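Marker tracking, part two

2023-04-17

I said in November that I would write up the marker tracking once it stopped changing every week. It still changes, but less, so I'm putting down where things stand before I forget why I did half of it. The code is called Rorov. It takes video from wide-angle cameras on hand-held grippers and works out where the other gripper is, using the square markers mounted on top.
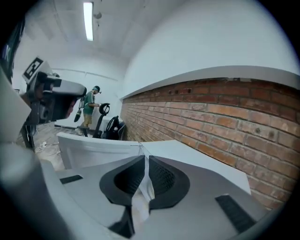
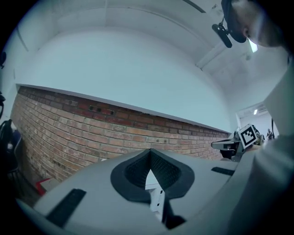 The first version used an ordinary pinhole camera model. I undistorted every image, ran the detector on the flattened result and fed the corners to a pose solver. It worked near the centre of the lens and fell apart toward the rim, where the undistorted image gets stretched so far that a marker's black border turns to mush. Most of the time the other gripper is out near the rim, so this was a problem.

Now I run detection on the raw fisheye image and only undistort the four corner points. The edges of the marker are slightly bowed in the raw image, and the detector's straight-line fit doesn't love that, but at the size we're dealing with the bow is small. Corner refinement gets a bigger search window near the rim and a smaller one in the middle. I picked the sizes by trial and error and they live in a config file with a comment telling me not to touch them.

Calibration took longer than the rest put together. I had been using 15 views of the board, all held at a comfortable distance, and the fit looked good on paper. It was only good where the board had been. I went back and collected 200 views, pushed the board right out to the edge of the circle, and threw away the blurry ones with a script. Reprojection error went up a little compared with the old calibration and the poses got much better. I should have been suspicious of the low number the first time.

Anatole Picard, who wrote the logger, found the other big one. We had a small offset between the two streams which drifted over a session, and I'd been blaming the filter for it. The cameras stamp frames on their own clocks, and my code was reading the offset once at startup and trusting it from then on. He changed it to keep re-estimating as it goes. My contribution was deleting three weeks of filter tuning – not my favourite commit.

The flip problem is still there. A small square marker seen nearly face on has two poses that explain the corners almost equally well, and now and then the solver picks the wrong one. The gripper appears to snap over and back between frames. I keep both candidates and choose the one closer to the prediction, with a penalty for angular speeds a human wrist can't manage. That catches most of them. When the marker has been out of view for a while there's no prediction worth having, so I mark those frames as undecided and sort them out in a backward pass afterwards.

The test recording I use for all this is 1520 frames long and has every failure I know of in it. It runs on each push. If the count of undecided frames goes up, the build fails and I get an email.

Next is replacing the viewer. The current one is a plotting window with a slider, and it chokes on anything longer than the test recording. I'd like to scrub through both streams with the estimated poses drawn over them, and jump straight to the undecided frames. I've started on it in a branch and so far it opens a file and shows the wrong colours.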